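Home | Rooms | Surfaces | Storage | Lighting | Index

Surfaces: interlocking foam

Print this page | E-mail this page

The gallery covers the foam flooring tiles used as a work surface in the ground-floor room at Wolde. It belongs with the pages on rubber sheet and painted board, and follows the same order: material, joints, edges, loading, cleaning, storage. Notes are kept short. Readers who want the cutting layout for the other rooms should go to the Perau page.

Material

Closed-cell foam, supplied by Udia in packs. One face is textured and the other is smooth. Tiles are laid textured face up throughout. The smooth face grips the floor better after it has been wiped, and small parts roll less on the texture. Colours from different packs do not always match, so a single surface should be made up from a single pack where possible.

Thickness was checked on delivery with a steel rule at the corners and at the centre. Tiles with a raised corner were put to one side and pressed under boards for 3 days. Most came flat. The rest went under the shelving at the back, where it does not matter.

Laying

The floor is swept and then wiped with a damp cloth. It must be fully dry before the first tile goes down, as trapped water leaves a mark and takes a long time to clear. Work outwards from one fixed tile. Press the teeth together with the heel of the hand, starting at one end of the joint and moving to the other. Starting in the middle tends to leave a ripple at both ends.

New tiles are left unpacked in the room overnight. They are shipped tightly bound and are slightly short along the bound side until they recover.

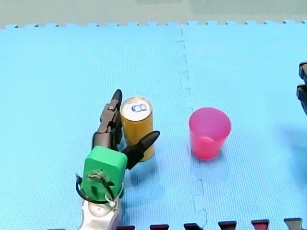

Joints are the weak point of any surface made up in this way. The foam on either side of a joint can sit at slightly different heights, and a tall object placed across it may lean. On the light-blue surface the seam lies slightly right of centre and shows as a faint, darker jagged line in the texture, easily missed from a standing position. The can is the sort of object to which this applies. Flat-based items should be set down wholly on one tile. Where a joint has opened, lift both tiles and lay them again; pushing the gap shut from the outer side only moves it along to the next one.

Edges

Straight edging strips come with the Udia packs and are optional. With the strips fitted the outline is clean and the corners are less likely to lift. Without them the teeth are left showing against the floor, as at the far side of the blue surface. Leaving them bare makes it quicker to add another row. It also means that the teeth collect dust and need brushing out. Strips were tried on all sides in February and then taken off again.

Do not trim the teeth with a knife. A trimmed tile cannot be used inside a larger surface later on.

Loading

Foam takes a permanent dent under a narrow foot. The trial used a steel block left in place for 40 hours, after which the dent could still be felt with a fingertip. A flat board under the same block left no dent that could be found. Clamps should not be tightened directly on to the foam. Castors are to be kept off it altogether.

Heat has not been tested. Soldering and hot glue are done on the painted board at the other side of the room.

Cleaning

Brush first, along the lines of the texture and then across them. Wipe with warm water and a little washing-up liquid, then with clean water. Solvent cleaners dull the surface and are not used. Pencil comes off with a soft rubber. Ballpoint does not come off.

Sticky tape may be used for marking out positions if it is removed the same day. The Wastov low-tack tape left no residue in the trial; ordinary parcel tape pulled small pieces out of the texture.

Storage

Stack flat, smooth faces together, no more than 200 mm high. Do not stand tiles on edge, as the teeth on the lower side bend and are slow to recover. Keep out of direct sun. The window side of the old surface faded in 3 months and the tiles from it are now marked W on the underside.

Next: Surfaces: rubber sheet
Previous: Surfaces: painted board

Contact | Copyright Wolde Rooms and Surfaces | Back to top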